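Iklow flower kit – tips after a month with it
Updated 1/1/20

Got the Iklow kit on a 30 day trial for the bench. Fake stems only so far. Price is 2900 and the Skindex software is extra, wich stung. Quick notes, no order.

Tip 1. Grip low on the stem
Fingers upright, bloom well clear. Squeeze near the head and you crush petals. Keep leaves out of the slot too.

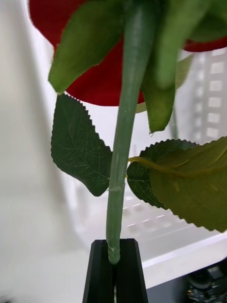

Tip 2. Lay everything flat first
White table, stems spread out, blooms all toward the far side. Roses in the middle, hydrangeas left and right. Loose leaf sprigs out at the corners. Tangled pile = 4 tries per stem, sometimes more.

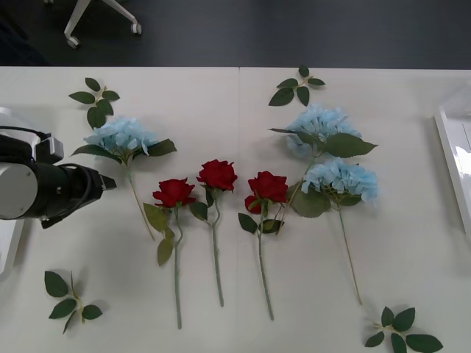
Photo: Drurkov workshop pages

Shadows didn't bother it. Shiny wrap did – take it off. Two tables pushed together is fine, just get them level.

Tip 3. Two arms, one job each
One arm in at the rose heads, the other waits with its gripper open. Set the waiting side back a bit. Park the spare hydrangeas in a tray at the side. And mind the cables, leave slack.

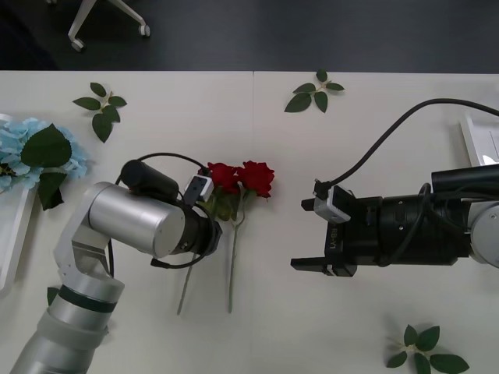
Tip 4. Wipe the fingers
Dry cloth, every 6 runs. Khosravi pads fit but wear quick.

Worth it? For shop displays yes. For home no. Will try again in March when the new pads are in.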